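Relabelling the suturing set: what changed and what didn't

Thread is the part of the suturing problem I keep putting off. Instruments are rigid, there are two of them, and the kinematic log gives their position whether or not the camera agrees. Thread has no encoder. It bends, twists, goes under things and comes out somewhere else, and a policy that can't tell which piece it is holding will pull the wrong one with full confidence.

I spent the spring on a relabelling exercise for the Festden set, and this post is the write-up I promised in April. It covers the label scheme, the training change and the numbers. The code is on the usual page. The recordings are not, and I can't change that.

For anyone new: Festden is our name for a set of 441 short clips of two-armed suturing on soft tissue, each with synchronised joint positions, jaw angles and endoscope video. A clip runs from the moment an instrument first takes the needle or the thread to the moment both let go. The baseline policy, Korno, is a plain imitation learner. It takes the current image and the arm state and predicts a short chunk of motion for both arms. It has no explicit idea of thread at all.

The old labels

Our first scheme had a single thread mask per image. Every visible pixel of suture got the same value, whether it was the working length, the free end or the cut tail of a stitch already finished. That was quick to draw and looked fine in the viewer. It was also close to useless as a training signal for grasping.

The trouble is easiest to see once a stitch or two is in. Tied tails stand up from the tissue in the same colour as the working thread, and they are often nearer the jaws than the piece you want. A single mask gives them equal weight. Korno trained with that mask as an auxiliary target went for tails more often than Korno trained with no mask, which took me an embarrassing week to believe.

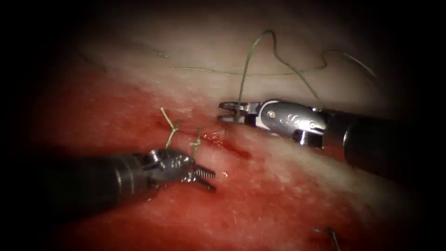 So the new scheme splits thread by role. There are four classes: held, slack, tail and unknown. Held means the visible run that leads directly out of a closed or closing jaw, up to the first point where it disappears. Slack is any other length that the annotator can argue belongs to the working suture. Tail is the cut end of a tied stitch. Unknown is everything else, including faint segments near the dark rim of the endoscope view where you can tell there is a thread and very little more.

The unknown class did more good than I expected. In the first pass we had no such class, and annotators were forced to choose. Agreement between two people on slack against tail was poor, and almost all of the disagreement sat on short, isolated segments. Once people were allowed to leave those alone, the arguments mostly stopped. Thitima Pongsiri, who drew the greater part of the second pass, also asked for a rule that a crossing does not end a segment. If one strand passes behind another and plainly comes out on the far side, it keeps its label. I had resisted this on the grounds that "plainly" is a judgement. She was right and I have stopped resisting.

We labelled 2000 images, drawn evenly across clips, with a bias towards moments when at least one jaw angle was changing. Drawing took longer per image than the old scheme, mainly on loops.

The training change

The policy itself is the same size as before. During training only, a small decoder hangs off the image encoder and predicts the four-class map. Unknown pixels contribute nothing to the loss. The decoder is thrown away afterwards, so nothing is slower at run time.

There is one addition. For each labelled image we compute the shortest image distance from each jaw tip to the nearest held or slack pixel, and a second distance to the nearest tail pixel. Both are regressed from the encoder output. The two distances are cheap to compute and force the encoder to keep the roles apart near the tips, where it matters. I tried the map alone and the distances alone. The map alone helps a little. The distances alone are unstable early on and then settle at the same place. Together they train cleanly.

Jaw tip positions come from the kinematics projected into the image, with a per-clip correction. Without the correction the projection can sit well off the real tip, and the distance targets become noise. If you try this on your own data and see no improvement, check the projection before you check anything else.

Results

Evaluation was 300 thread pick-ups started from fixed arm poses, split evenly between the baseline and the new training. I scored two failures separately: closing on nothing, and closing on a tail. The baseline closed on a tail 19 times. The relabelled policy still does it, though far less often, and nearly always when the tail stands between the jaw and a slack length directly behind it. From a single view those two look alike in depth, so I don't think further labelling will fix it.

Closing on nothing barely moved. That failure is mostly about depth, and the new labels carry no depth. I mention it here so that nobody reads the tail result as a general improvement in grasping.

A less welcome finding concerns blood. Where there is a glossy patch close to the suture line, the encoder's thread map becomes patchy at the margin. Highlights on a wet surface are thin, bright and curved, and so is suture under the same light. Olive-coloured thread is easy enough to separate by hue against red tissue and much harder over the pale areas, where hue and brightness both converge. Colour jitter in training makes the pale case worse. I have turned the hue part of it down and left the rest.

I also ran the Skolton tracker over the same clips for comparison. It fits a smooth curve to the thread and follows it through time, and on long free arcs it beats our map comfortably. It loses the strand on tight twists near a jaw and tends to join two strands that converge at a shallow angle. A narrow V is the worst case I found. Our map has no notion of continuity, so it never joins them wrongly, but it can't tell you which strand leads to which instrument either.

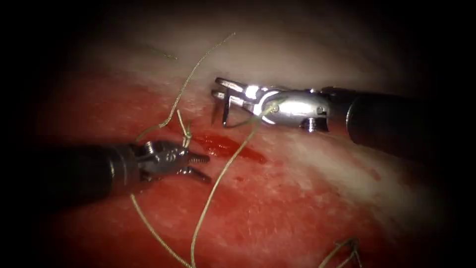
What I'd do differently

Start with roles. The single-class masks cost us real annotation time and none of it carried over, apart from the outlines.

Write the crossing rule down before the first image is drawn. We revisited a good part of the early work after changing our minds, and the two versions were mixed in one folder for longer than I would like to admit.

Keep the instrument labels in a separate layer. Ours were flattened into the thread map at one stage, which lost every case where thread runs across a wrist or through some part of it. Those pixels are rare, and they are the ones you want when you are trying to work out why an arm is dragging a loop it was never asked to hold.

Next

The obvious step is to use both: the tracker's curve where it is confident, our role map to say what the curve is. Desjardins, our stereo rig, should give usable depth at the tips once its calibration holds for a whole session, and I'd like to rerun the closing-on-nothing cases with it before touching the policy again. I have a draft of the matching step that assigns each curve to a role by majority vote along its length. It works on the long arcs and does something odd with short loops. If you have dealt with this on your own data, my address is on the contact page.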